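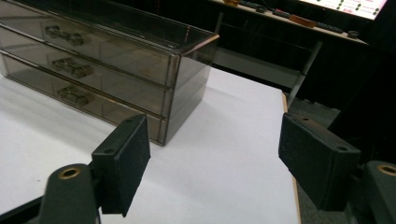
A part number should carry no meaning. I came to this position slowly, after keeping the household spares under a numbering scheme that carried a great deal of meaning and failed in most of the ways such schemes fail. The spares are tap washers, hose fittings, picture hooks, fuses, sewing machine needles, the small hex keys that come with furniture and the screws left over from the same furniture. Storage is a separate question and a less interesting one. A smoky acrylic unit with three drawers one above another is as good as anything, and tinted walls that still let the inner compartments show through will save opening a drawer at random. Such a unit does not tell you whether the washer in your hand is the one the laundry tap takes. For that you need a record, and the record needs a key.

The old scheme used four digits. The first was the room, the second was the trade (plumbing, electrical, timber, fabric), and the last two were a running number within that group. It is the sort of scheme anybody who has worked in a store will draw up on the back of an envelope, and I had worked in one. Number 3402 was therefore bathroom, plumbing, second item. I could read it without looking it up, and I was rather pleased with that.

The first problem was that things moved. Item 3402 was a rubber washer bought for the bathroom basin. It also fits the garden tap, and most of the packet went there. Under the rules I had two choices. I could leave the number alone, so that it said bathroom about a part used in the garden, or I could renumber it, in which case every note that mentioned 3402 became wrong. I tried both, on different items, without writing down which policy I had applied to which.

The second problem was the digit boundary. Ten rooms fit in one digit if you are willing to use zero, and we don't have ten rooms, so I thought the matter closed. Then the shed was divided by a shelf and began to behave as two places, the car needed a code, and the caravan needed one for the time we had it. When I reached 10 I had the option of widening the field and reprinting every label or putting the car in with the laundry. The car went in with the laundry. It remained there for years, and my husband still calls the glovebox the wash house.

The third problem was classification. A picture hook is hardware, but it goes into plaster, and so do the anchors, which were under timber as a result of an early error. Self-fusing tape is sold with the plumbing at one end of the shop and with the electrical at the other. Each decision was defensible by itself. Taken together they could not be reproduced: if I received the same item twice, several months apart, I gave it two numbers. I found duplicates in nearly every group when I converted the list.

The general principle is well known to people who design databases and is poorly known to people who own sheds. An identifier has one job, to be different from every other identifier and to stay that way. A description has the opposite character. It is expected to be corrected as you learn more. If the description is built into the identifier, every correction is a change of identity, and anything that refers to the item has to be found and changed as well. In a house, the things that refer to the item include pencil marks on the inside of cupboard doors.

So the current scheme is a plain serial. It started at 1001 to keep the numbers the same width, and each new kind of part gets the next number, whatever it is and wherever it is going. The number 1202 is a cistern inlet seal. The one before it is a packet of needles for denim. There is no relation between them and none is implied.

Room, trade, size, thread and supplier are all columns in the register, and can be changed at will. The garden tap and the bathroom basin both appear in the "fits" column against the washer, separated by a semicolon. This breaks the rule about one value per field. I know how to do it properly with a second table and have decided that I won't.

The register was kept for a while in Proleck, a small inventory program I bought from its author after reading about it in a newsletter. Proleck is competent. It insists on a category for each item and builds its own item code from the first letters of the category, which brings back the fault I was trying to remove, and the setting that turns this off also turns off searching by code. I wrote to the author about it and had a courteous reply. I moved to a plain text file with tab-separated columns. It opens on everything I own, and sorting it is a single command.

Some notes on practice, in no order.

Numbers are never reused. When a part is discontinued or the last of it has been thrown out, the line stays in the file with the word "dead" in the status column. Reusing numbers saves nothing, as there is no shortage of them.

One number means one kind of part. It doesn't mean one packet or one purchase. If two washers are interchangeable in every place I would use them, they share a number even when the makers differ. If they are interchangeable in most places, they don't. The rule has produced more argument in this house than the rest of the scheme combined, chiefly over hose connectors. Brotis click fittings and the unbranded ones look the same and will join, but in my experience the mixed pair weeps at mains pressure. They have separate numbers.

The label carries the number and a short plain name. Purists leave off the name. I tried it for a winter and it is tiresome to look up a number when you can already see that the thing is a fuse. The name is there for convenience, the number governs, and if they disagree the label is reprinted from the file.

Location is a column like the others, and it is the column most often wrong. I no longer try to record which compartment a part is in. I record the unit, meaning the drawers, the tin or the shelf, and searching one unit takes less time than maintaining the finer record did. A parts store with paying customers would have to decide differently.

Dimensions are recorded as measured, with callipers, and the nominal size goes in another column. A half-inch washer does not measure half an inch in any direction I have found. Anybody who has asked for one by its measured size at the counter will know the look that follows. At the hardware shop in Erngate, Ông's, they will take the old washer from you and match it by eye against a board of samples, faster than I can find my callipers, and I have not known them to be wrong. I mention it as a limit on the value of everything above. A board of samples is also a register, keyed on the object itself, and it works very well while the person reading it has been doing so since school.

Conversion from the old scheme took most of December. I kept the old number as a column, "formerly", and this has turned out to be the most searched column in the file. The pencil marks are still inside the cupboard doors. Under the kitchen sink it says 3402 with an arrow, and the arrow points at a tap that has since been replaced with a ceramic disc type, which takes no washer of any kind. I have left the mark alone. The file has a line for it.

The remaining defect is the furniture screws. They arrive in bags with the maker's own letters on them, A to K or so, and the letters mean something only on the instruction sheet. I give each bag one number, against the rule about kinds, and file the sheet with it. Splitting them up properly would add a large number of lines for parts I expect never to use. If anyone has a better treatment I would like to read it, provided it doesn't involve coloured stickers.

Posted in December by Deisy Chambi
Last updated: December
Notes > Household > Records and numbering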